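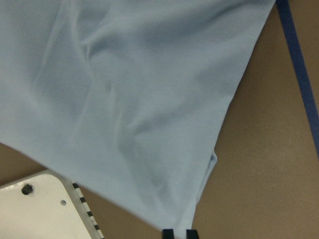 Radares na avenida de Parora: três meses depois

Em maio a câmara ligou os radares de velocidade média na avenida que vai de Parora até à rotunda de Khokhar. Faço esse caminho quase todos os dias, de carro, e prometi num texto anterior que voltava ao assunto quando tivesse alguma experiência com aquilo.

O sistema é simples. Há um pórtico à entrada, outro à saída, e o que conta é o tempo entre os dois. Travar debaixo da câmara e acelerar logo a seguir deixou de servir para alguma coisa. O limite continua a ser 50 até à escola e 70 depois do viaduto, e é aqui que muita gente se engana: o sinal de 70 está atrás de um plátano e só se vê quando já se passou por ele. Escrevi à câmara sobre isso. Responderam que a poda está prevista.

A primeira carta que chegou cá a casa foi de 38 euros, por estacionar em cima da linha amarela em frente à farmácia. Nada a ver com a velocidade. As câmaras novas também apanham isso, coisa que o folheto distribuído nas caixas do correio dizia na última página, em letra pequena. Paguei no balcão de Wokdale porque o portal dava erro depois de inserir a matrícula. Demorei mais na fila do que tinha demorado na farmácia.

Segundo o boletim municipal, foram emitidas mais de 4.000 notificações desde o arranque. A minha vizinha, Areeba Janjua, recebeu duas da mesma manhã, uma em cada sentido. Reclamou da segunda, que trazia a hora errada, e anularam-na ao fim de cinco semanas. Quem quiser fazer o mesmo deve pedir logo a fotografia da infração e guardar o comprovativo do pedido. O prazo para contestar conta a partir da data da carta e não do dia em que ela é recebida. 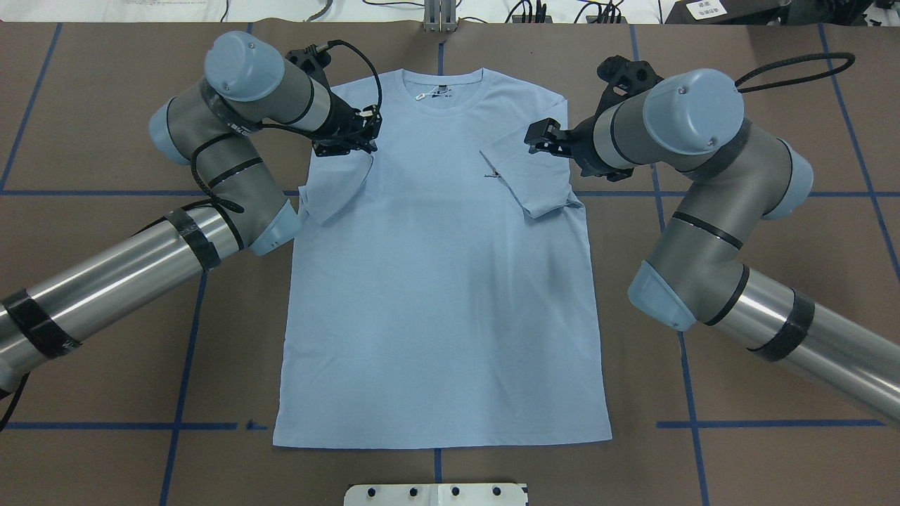
T-shirt azul-clara com as mangas dobradas para dentro.

Quanto ao trânsito, noto diferença. Às oito da manhã anda-se mais devagar e para-se menos. Na passadeira da escola já não é preciso esperar que alguém tenha pena de nós. Em compensação, há mais carros a cortar pela rua da Brirov, que é estreita, não tem passeio de um dos lados e ficou fora do programa. No sábado passado contei os minutos por lá e poupei três, o que não me parece que valha a pena com crianças de bicicleta no meio.

Falta resolver os semáforos do cruzamento de baixo. O amarelo continua curto e a câmara desse cruzamento já está montada, embora ainda tapada com um plástico. Se a ligarem sem mexer nos tempos, vai haver muita carta para contestar.

A próxima sessão pública é no salão da junta, às nove da noite. Vou levar o caso do plátano.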